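Oiling a bare wood workbench takes one evening of work and a few days of waiting. I use Drallusell hard oil, but any oil sold for bare wood goes on the same way. A can of 573 ml is plenty for one top with two coats.

## Sand the top

Scrape off old glue first. Then sand with 80 grit and finish with 120, always along the grain. Don't go finer than that, or the oil won't soak in well. Vacuum the top, wipe it with a cloth dampened with mineral spirits, and let it dry.

## First coat

Stir the can -- don't shake it. Pour a small puddle in the middle and spread it with a lint-free rag. Keep adding oil where the wood drinks it up, usually at the ends of the boards. After 15 minutes, wipe off everything still sitting on the surface. Any oil left standing will turn sticky.
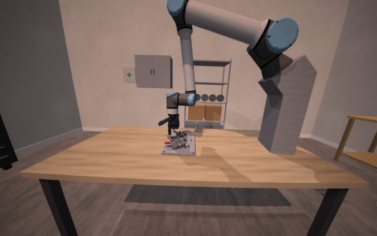
## Second coat

Wait overnight, at least 9 hours. If the top feels rough, rub it lightly with a gray pad and wipe off the dust. Put the second coat on much thinner than the first. My bench took some 115 ml this time, less than half of what the first coat used.

## Rags and drying

Oily rags can catch fire on their own. Lay them flat outside until they are stiff, or put them in a metal can filled with water and close the lid.

Keep tools off the top for two days and keep water off it for a week. In a cold shop, double both. I re-oil mine every May, one thin coat, with no sanding except where there are stains.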